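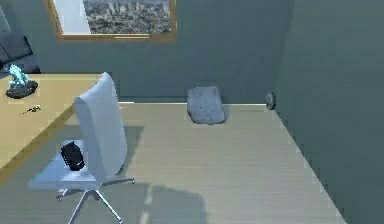
Vetley Releases Stelteo 2, a Pack of 949 Simulated Rooms for Home Robot Teams

FURTADO, December - I'm Renzo Grasso, I run Vetley, and I get to write our press releases myself because we're a company of five and I lost the vote. So I'll tell you straight away that Stelteo 2 is out, it's on our site this morning, and I'm very happy about it!

If you build software for robots that work in people's homes, you already know how much of your week goes into making rooms. You need a desk, a chair, a floor with the right friction, a window so the light comes from somewhere, and then you need things left lying about in places where a sensible person wouldn't leave them. Stelteo gives you those rooms ready to load. The first version had living rooms and kitchens only. Version 2 brings the total to 949 rooms and adds home offices, bedrooms, hallways and laundry rooms.

The home offices are my favorites. The one at the top of this release has a white swivel chair with a black pouch-like thing sitting on the seat, a gray stone-like block on the floorboards near the back wall, and a small dark puck of an object way over in the corner. It's a mean little room for a fetch task (I mean that fondly). The pouch is tucked right up against the backrest, so your planner has to think about which side of the chair to come from. And the block and the puck are both gray enough and low enough that a lazy detector may well mix them up or skip one.

What's new

Clutter you can control. Our placement tool, Flarnix, now ships inside the pack. You give it a room and a seed, and it puts objects on floors, desktops, chair seats and shelves, checks that everything rests properly, and saves the layout. Run the same seed again and you get the same layout, down to the angle of a dropped key. Customers asked for this more than anything else, and they were right to.

Furniture that moves. Swivel chairs turn and roll on their casters. Drawers and cabinet doors open. In version 1 the chairs were basically bolted down - I've had emails about it, some of them quite long.

Better windows. We rebuilt the views and the daylight so that one side of a pane can wash out pale while the other side keeps its detail. City views, yards, a brick wall across an alley. Cameras struggle with bright glass in real apartments, so they should get to struggle with it here too.

Odd objects. Every room type now draws on a drawer full of things that aren't mugs. There are crystal-looking desk sculptures, bags, blocks, thin little items that lie flat and are a pain to pick up. We had a good time making these, maybe too good a time, and I had to ask people to go back to doing door hinges.

Ready-made tasks. There are 74 of them in the box, written in plain English with a start layout and a pass check for each. "Bring me the bag from the chair" is one. "Clear the floor by the back wall" is another. You can edit the wording, swap the objects or write your own from scratch.

What it doesn't do

Stelteo is rooms and objects. We don't include a robot model, so you'll bring your own arm or mobile base. Soft items are still simplified, too: a pouch keeps its shape when you lift it, and cloth is something we're working on for a later update. There are no stairs yet either. I'd like you to hear all of that from me before you buy.

A simulated room also won't replace a test in a real one, and we'd never say it does. What we want is for you to walk into the real apartment with the silly mistakes already behind you.

Price and availability

Stelteo 2 is available now as a download. A single-seat license is $949 - yes, the same as the number of rooms, we couldn't resist - and it covers commercial use. Anyone who owns version 1 can upgrade for $74. Schools and student teams can write to us for a free license, and we usually get back to you the same day.

Want to try it first? There's a sample pack on our site with 5 rooms and a small set of tasks, no account needed. Reviewers and reporters can have the full pack for as long as they need it.

About Vetley

Vetley makes simulated homes for people who build and test household robots. We work out of one big room in Furtado, and we're also the makers of the Flarnix placement tool.

Press contact

Renzo Grasso, Vetley. Use the press form on our site and it comes right to me. I'm glad to do a call and a live demo, mornings are best, and if you have a room in mind that you think would trip up a robot, please send me a sketch!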